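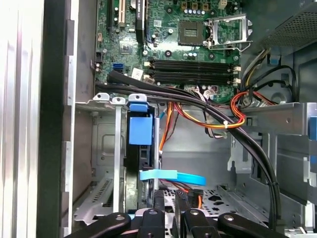 Inside of the tower, processor out

Taking an old tower apart, what order do I do it in?

Posted by rinine_attic, 2 June 2022

Hi all, I've got an old desktop with the side off and I want to save the useful bits before the case goes for recycling in July. The processor socket is already empty and I'm a bit nervous about bending something! Do I do the drives or the memory next? And does it matter where I put things down? I've got 5 of these to get through, all from the Mellotel office clear-out.

mellow_solder
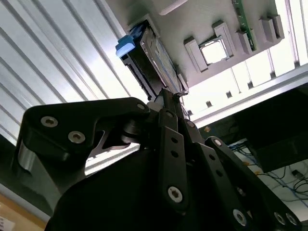

Drives first, I'd say, they're the heaviest thing you'll be reaching past. Check for screws before you pull, but plenty of office cases use a plastic carrier and need no tools at all. Yours has a light blue tab at one end of the drive, so look there for the release and ease it out straight (no wiggling!). Unplug the power and data leads before any of that, obviously.

If it won't budge, stop and look underneath for a lead you've missed. I once yanked one on an old Granberg machine and took the plug with it.

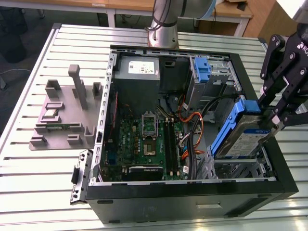 After that do the memory. Push the latches at the ends of the slots outwards and the sticks pop up. Graphics card last, and mind the little catch on its slot.

martens_lane

just bin it mate, not worth 100 quid the lot

granny_bytes

Ignore the above, spares are always handy. Put small parts in a holder where they stand upright and don't touch each other. Hold the processor by its edges only.
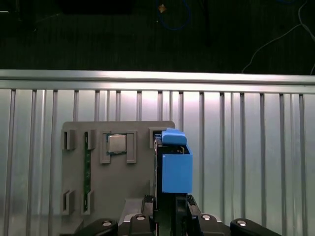
Related threads

Wiping a hard drive before you give it away
Where to recycle an empty computer case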